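Food and Households, Week 4: Fruit in the shop and at home
Tutor: Ronja Lindqvist
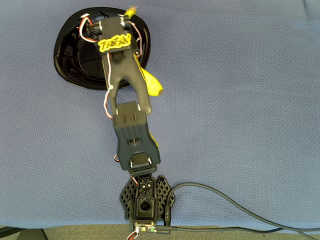 Last week we looked at grain and other dry goods, which keep for months with little trouble. Fresh fruit is harder to plan for. It goes on breathing after it is picked, using up its own sugar and giving off heat and water.

Two groups to know

Some fruit goes on ripening after picking: bananas, pears, plums, tomatoes. These can be picked firm, shipped and ripened near the point of sale. Others, such as grapes, cherries and oranges, do not get sweeter once they are off the plant. Get these the right way round in the test, as people mixed them up last year.

Ethylene

Ethylene is a gas that ripening fruit gives off. It also speeds up ripening in the fruit nearby — hence the old trick of putting a hard pear in a paper bag with a ripe apple.

The Fellstead survey

Hovland and Nordin asked 200 households in Fellstead to keep a diary of the fruit they threw away. Only 100 diaries were complete enough to use. Most waste was put down to buying too much at once, with spoilage on the way home a long way behind. Note that the diaries were kept in December, when soft fruit is dear and people buy less of it. Björklund's criticism of the method is in the reader.

For next time

Read Dumitrescu, chapter 3, up to the section on cold stores. Bring your own fruit diary, Saturday included. The Trusley visit is still to be confirmed.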